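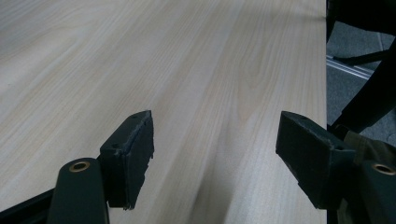

Titilayo Tamuno

The Skulus is a hand-held gripper from Skomen for recording demonstrations to train robot arms. I paid 157 dollars for mine and have used it for six weeks, mostly at a table.

The fingers close evenly and the trigger is light. Small boxes and cups are easy. Flat things like cards are hard to pick up.

The pads are the weak part. Mine are scuffed on the faces and ragged along the edges, and a spare pair costs 4 dollars plus shipping - order two. The manual is short but clear.

I would buy it again at this price.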